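Software engineer, grasp planning and control (full time)

Posted by Ieva Mets, Stindulby
September

Stindulby is looking for a software engineer to join the small team which writes the control and planning software for our robot hands. We are 17 people in total, and most of us sit in one office in Vondosport, with the robots in the next room. You would work mainly on the code that decides how a hand should take hold of a soft thing, and on the code that notices when the decision was wrong.

Our planner is called Gana. It began as a simple library for rigid objects: boxes, bottles, tools, things which keep their shape when you touch them. For such objects it works well and our customers use it every day. In the last two years the requests have changed. Now people ask us about bags, sacks, wrapped clothes and packaging film, and for these Gana is not good enough yet. A bag has no fixed shape, so the plan made before the contact is often not valid after the contact. We need somebody who finds this problem interesting and who has patience with it.

The second part of our software is Dzene, the tool we use for recording and replaying trials. Every grasp attempt is saved with joint positions, motor currents, the images from the wrist camera and the plan which Gana had at that moment. At present we have 2,216 recorded attempts on soft objects. An engineer can open any of them, step through it, change a parameter and ask the planner what it would do now. Dzene is useful but it is slow, and the interface was made by engineers in a hurry -- you will see this on your first day.

Clear film and thin fabric are the materials where we spend most of our time at the moment. The film gives strong reflections, and the depth estimate becomes very noisy or disappears. The fabric folds under the fingertip, and the contact point which we planned is no longer where the model says it is. When the two materials are together, the perception module must decide which surface belongs to which object, and very often it joins them into one. 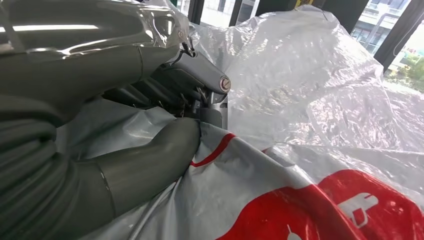 Page last changed: September, by I. Mets

Work with a fingertip pressed into a wrinkled bag, and with crumpled plastic lying over the hand itself, is ordinary work for this position. The segmentation has to separate the gray of the fingers from a gray-white fabric, and a bright reflection on the film must not be taken for an edge. A red print on the bag can help the tracking, but it can also mislead it, when the fabric folds and half of the print goes out of view. Daylight from a window makes all of it harder. We do not want to solve this by closing the blinds, as our customers do not work in dark rooms.

What you will do

You will improve the contact model in Gana so that it can replan during the grasp. Today a new plan takes too long, and the fingers have to wait for it. We would like the loop to be fast enough that the hand can correct itself while it is closing.

You will work together with our perception engineer on the segmentation of transparent and reflective material. You do not need to be an expert in vision, but you should be able to read this code and discuss it.

You will write tests. Each change in the planner is first run against the recorded attempts in Dzene and then on a real hand. A good part of the week is spent next to the robot, putting objects back in place, writing notes and trying again. If you prefer to work only in simulation, this position will probably disappoint you.

You will also take your turn in customer support, usually around 2 days in a month. Customers write to us with a log file and a short complaint, and you try to find out what has happened.

What we expect

You write clean C++ and you are comfortable in Python. You have worked with a real manipulator before, at a company or at a university, and you know what happens to a nice controller when it meets friction and cable delay. You understand the basics of kinematics, force control and motion planning. You can explain a technical problem in simple English, in writing, to a colleague who was not there when it happened.

It is good, but not necessary, if you have some experience with tactile sensing, deformable objects, or real-time Linux. A doctorate is not required. Two of our best planners came from the games industry and learnt the robotics here.

What we offer

A permanent contract after a trial period of four months. Flexible hours, with everybody present between 10.00 and 15.00 if possible. You have 24 days of holiday, and the days between Christmas and New Year are free in addition. One day per week can be done from home -- more than this is difficult, because the hands are in Vondosport and somebody has to stand next to them. We help with the cost of moving, and with the papers if you come from abroad.

The salary depends on experience and we tell you the range in the first call, before you spend any time on an exercise. The language in the office is English. Courses in the local language are paid by us and take place in working hours.

How to apply

Please send a CV and a short letter, one page at most, to Ieva Mets at Stindulby. In the letter, describe one bug in a physical system which you have found yourself: how it showed itself, what you first believed, and what the cause was in the end. We read this part more carefully than the CV. If you have public code, add a link, but it is fine if you have none.

After the first call there is a small exercise with five recorded attempts from Dzene, which should take you one evening. Then we invite you for a day in Vondosport, and we pay the travel. You will meet the team, have lunch with us and work for an afternoon on a real grasp together with one of the engineers. We give an answer within one week after the visit, also when the answer is no.

Applications are read as they arrive, and the position stays open until it is filled. Questions about the work can be sent to the same address before you apply. Please put "Gana" in the subject line, otherwise your message may land with the sales enquiries.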